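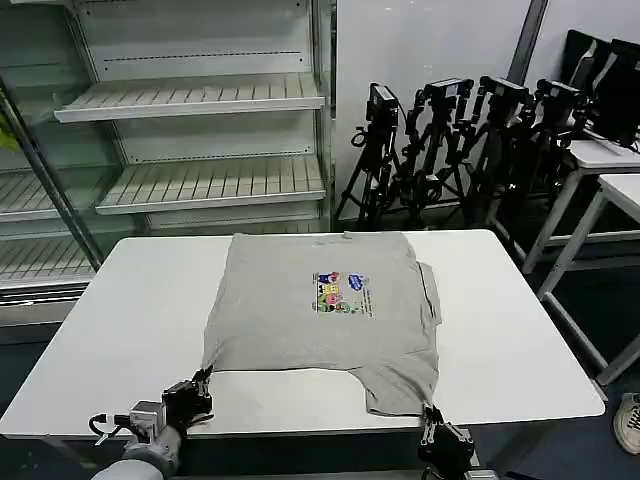
Grey printed tee, folded, right side uneven

Ticket: Folded T-shirts don't fit the shelf boxes
Opened by: Gillespie Innes, Redham shop
Status: Resolved, Apr 22, 2025

Problem
The short-sleeved tees are coming out with a step along the bottom edge and a bit of sleeve or hem sticking out on the right. The cartoon print is near the middle, so the front looks fine until you stack them. A pile of 9 leans over and the Brulow box lid won't shut.

Tried
Smoothed the shirt flat before the first fold. Fewer creases, same step.
Folded on the Skomeo board. Too narrow for the larger sizes.

Reply from Farquharson stockroom
Lay the shirt print down and line up the shoulder seams first. Bring each side in to the same point on the collar, turn the sleeve back on itself, then fold the hem up in 2 goes. Check the corners before turning it over.

Update
Refolded 70 shirts this way. Lids close. Two of the longer ones still need the hem tucked by hand. Closing.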